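Plisia - Qui sommes-nous

L'entretien des pinces et des cellules de préhension, sans promesses

Plisia entretient, règle et répare des pinces à deux doigts, tenues à la main ou montées sur bras. Nous ne vendons pas de robots. Nous ne touchons pas non plus de commission sur ceux des autres, ce qui nous laisse assez libres de dire ce que nous en pensons.

Nous sommes 2 à l'atelier, plus une apprentie de février à l'été. Bontu Kumsa a fondé la maison après avoir passé des années à remettre en état des cellules livrées « prêtes à produire ». Elle n'emploie toujours pas cette expression sans guillemets. La plupart des pannes qu'on nous confiait à l'époque venaient de doigts mal alignés, de patins usés ou de vis resserrées par quelqu'un de pressé. La liste n'a pas beaucoup changé.

Ce que nous faisons sur une pince

Une pince arrive, on la démonte. Les doigts partent d'un côté, les supports de l'autre. Chaque insert fileté est contrôlé avec une vis neuve, à la main, avant tout passage de clé dynamométrique. Un insert en laiton qui tourne dans son logement ne se recolle pas chez nous : le support est refait. Certains clients trouvent cela excessif. Ils peuvent s'adresser à Breltier, qui travaille bien et qui est moins têtu que nous sur ce point.

Vient ensuite le parallélisme. Nous fermons les doigts sur une cale, nous mesurons en haut et en bas du patin, nous corrigeons, nous recommençons. Le réglage est noté sur une fiche papier qui repart avec l'outil. Nous avons essayé un logiciel de suivi pendant presque 300 jours, puis nous sommes revenus à la fiche.

Reste à voir comment la pince se comporte avec des objets ordinaires. Les éprouvettes calibrées ont leur utilité, mais un cylindre d'acier usiné flatte n'importe quel préhenseur. Nous préférons les capsules de café en vrac dans une boîte en plastique : elles sont légères, coniques, glissantes côté opercule, et elles se présentent rarement deux fois dans le même sens. Les parois de la boîte gênent l'approche, le rebord accroche les doigts trop épais.

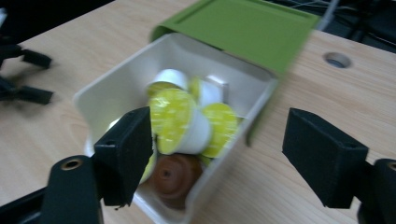

Ce que nous pensons des chiffres

On nous demande souvent un taux de réussite. Nous en donnons un à contrecœur, toujours avec l'objet, le contenant et le nombre d'essais. Un pourcentage sans ces trois indications ne vaut rien, même imprimé en gras dans une plaquette. Notre série de référence compte 2000 prises, réparties entre plusieurs objets. Elle est longue, fastidieuse, et nous n'avons pas trouvé plus court qui soit sérieux.

Même prudence pour les intervalles d'entretien. Les notices annoncent volontiers des patins « sans maintenance ». Sur les 62 pinces inscrites à notre registre, aucune ne nous a convaincus. Nous recommandons un contrôle visuel à chaque prise de poste et nous changeons les patins par paire, même si un seul est marqué.

Pour qui nous travaillons

Des ateliers d'assemblage, quelques laboratoires, et l'intégrateur Pavlović, dont nous suivons les cellules de tri. Nous assurons aussi la révision des supports de la gamme Eltard - sauf les premières versions, pour lesquelles nous n'avons plus de pièces.

Il nous arrive de refuser un travail. Si une tâche se fait mieux à la main, nous le disons pendant la première visite, et nous facturons la visite quand même.

Nous contacter

Décrivez la panne avec vos mots et joignez la fiche de réglage si vous l'avez gardée. Merci de ne pas resserrer les vis avant l'envoi. Les outils sont reçus à l'atelier sur rendez-vous, et le devis est établi après démontage.

Page mise à jour le 29 août 2018.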